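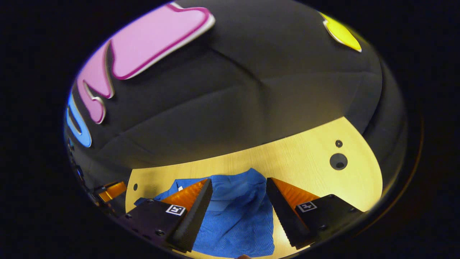 What does Skallard Racing do?

We prepare and run late model stock cars for drivers on short tracks, and we look after cars for owners who would sooner have somebody else do the wrenching. Some customers bring us a finished car and want help on race nights. Others show up with a bare chassis and a truck bed full of parts.

About Skallard Racing

The shop opened in Metham with one bay, a set of borrowed scales and a single customer. We now have 10 full-time employees and work out of the old feed warehouse on the east side of town, next to the rail spur. The front half is the assembly floor. The back half holds the fabrication area, the shock room and the parts counter.

Our season runs from March to October. We take care of 8 cars on a regular basis, and three of those are house cars that we rent to drivers by the race or by the season. A rental includes the car, the hauler, a crew chief, a spotter and a tire specialist. Tires, fuel and crash damage are billed separately, and we go over those costs before anything is signed.

How we work

Every car that comes back from a race goes on the setup plate before it goes anywhere else. We write down what changed during the night - camber, ride heights, cross weight, stagger - and compare it with the sheet it left with. Bent parts are tagged and kept until the owner has seen them. Owners get a copy of the sheet, and they are free to take it to another shop.

We do not build engines. Most of our customers use Akbari Engines, two counties over, and we handle removal, shipping and installation. If you already have an engine builder, we will work with them.

Shock work is done in-house. We can rebuild and dyno a set of four in a day during the season if you call ahead. In January and February, allow a week.

The Jarar program

Jarar is our development program for younger drivers moving up from karts and legends cars. Each driver gets test days at Metham Speedway, time in the shop and a limited race schedule in a house car. We take three drivers a year. They are expected to help load the hauler, mount tires and sit in on the setup meeting, and their school work comes first. Applications open in September, and a parent or guardian has to come along for the first visit.

Results

Skallard cars have won 26 feature races, most of them at tracks of a half mile or less. We have also had seasons with no wins at all, including the year we switched chassis suppliers and spent the summer learning the new front end.

Visiting the shop

The parts counter is open from 8 a.m. to 5 p.m. on weekdays and closes at noon before an away race. Deliveries go to the side door on the rail spur side. Trailers can be left in the gravel lot overnight with the gate locked, but please call first so we can make room. For rentals and car preparation, ask for the race office. For the Jarar program, use the application form on the driver page.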